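6. Setting up and checking the hand-held gripper

This section covers the Carka hand-held gripper when it is used at a table station to record picking and placing of small goods. Read section 5 first if the wrist camera has not yet been mounted. The Parsa recording software must be installed on the station computer before you start.

6.1 Before you start

You will need:
The gripper with both fingers fitted
The camera cable
A 2.5 mm hex key
A lint-free cloth
A test object from the station's object list

CAUTION: Disconnect the camera cable before loosening any screw on the finger mounts. A finger that drops while the cable is connected can pull the connector out of its socket.

6.2 Preparing the table

1. Clear the middle of the table. Objects that belong to the station, such as stands and holders, can stay near the far edge if they are outside the reach of the open fingers.

2. Wipe the surface with the dry cloth. Do not use polish or glass cleaner. Both leave a shine that shows up as bright patches in the recording.

3. Switch on the station lights and leave them for 6 minutes before you set the exposure.

4. Set the light level to 575 lux at the middle of the table. Slightly darker corners are acceptable. A hard shadow across the work area is not, and the lamp should be moved until it softens.

Note: Ulwood table tops come in white and gray. If you change from one to the other, repeat step 4 and save the exposure under a new name.

6.3 Checking the fingers

1. Squeeze the trigger slowly until the fingers meet, then let it go. The fingers should return to fully open without help.

2. Look at the inner faces. They must be flat and free of dust, tape residue and loose material.

3. Look at the top edges. Small chips and rough spots come with normal use and do not affect the grip. Replace the finger if a chip reaches the inner face, or if you can feel a crack with your fingernail.

4. Try to rock each finger sideways. If one moves, tighten its mounting screws a quarter turn at a time. Stop when the play is gone – the threaded inserts will pull out of the body if the screws are forced.

6.4 Checking the camera view

1. Connect the camera cable and open the live view in Parsa.

2. Place the test object flat in the middle of the table. A phone case laid with its back up works well. It is low, it has a clear outline, and a printed one gives the camera something to focus on.

3. Hold the gripper over the object with the fingers fully open, one on each side. Do not touch the object yet.
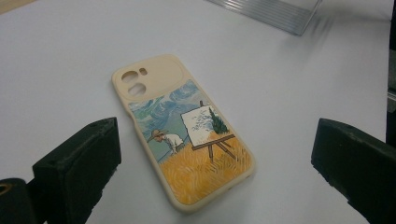

4. Check that both fingers can be seen in the live view and that the space between them is clear. The outer parts of the fingers may run out of view. The inner faces may not.

5. Adjust the focus ring until the edges of the object are sharp, then lock the ring with the small set screw.

6. Press Save View. Parsa stores the focus and exposure together.

Note: Soft cases bend when they are squeezed across the middle. For the grip test in 6.5, take the case by its long sides and close the trigger only until the object stops sliding.

6.5 Grip test

1. Lower the fingers until the tips are just above the table. Do not drag them across the surface.

2. Close the fingers on the object and lift it a hand's width.

3. Hold for a slow count of three, set it down and open the fingers fully.

4. Play back the recording. The opening shown in the width readout should follow the fingers without jumps. If it jumps, run the width calibration in section 7.

If the object slips, clean the inner faces and repeat the test. If it slips again, fit a new pair of fingers. Always change both together.

6.6 Error codes

Code 48 – Camera not found. Check the cable at both ends and restart Parsa.

Code 53 – Finger width out of range. Open the fingers fully, then run the width calibration.

For any other code, save the log file and send it to Diliren service with the serial number of the gripper.

Section last revised 28/11/2021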